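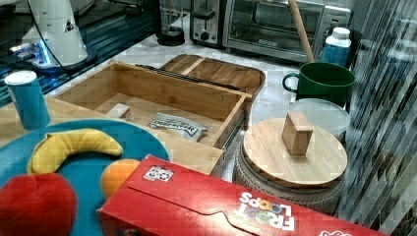

Can the drawer box sit right next to the toaster oven?
Leave a gap, at least 3 inches. Bamboo dries out and the runners start to stick.

Section 2 — Setting up the Purba counter box

1. Wipe the counter. Let it dry.
2. Set the box down, drawer facing you. Check it doesn't rock.
3. Pull the drawer all the way out, push back in. Should slide without a shove.
4. Snacks and bread go inside, fruit on a plate. Bagged bread only — loose crumbs get in the slides.

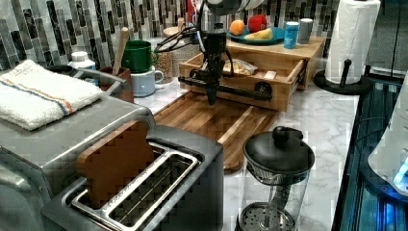 Our Illuddale tester wrote back that fruit on top is fine until somebody yanks the drawer, so she puts the plate down first and opens second. Good habit. Do that.

Caution: max load on top is 40 ounces. Heavy cans go on the counter.

5. Cutting board next. Wash by hand, stand it up to dry. Never soak.
6. Oil with Dasex board oil, thin coat, wipe off teh extra. Repeat every month or so.
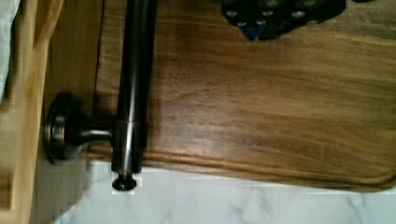
Fig. 3. Cutting board, wood grain and juice groove.

Note: oven over 200 degrees? Move boxes and towels well back before you start.

7. Cereal and other tall boxes — keep outside the drawer, they jam it.

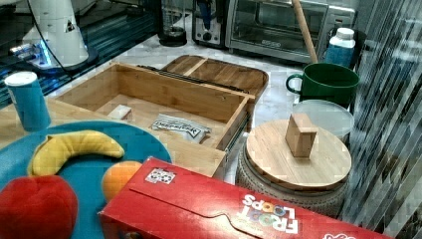 8. Small packets lie flat, one layer. If the drawer catches, take everthing out and start again from step 3.

Spare runners: order from Illau, parts page.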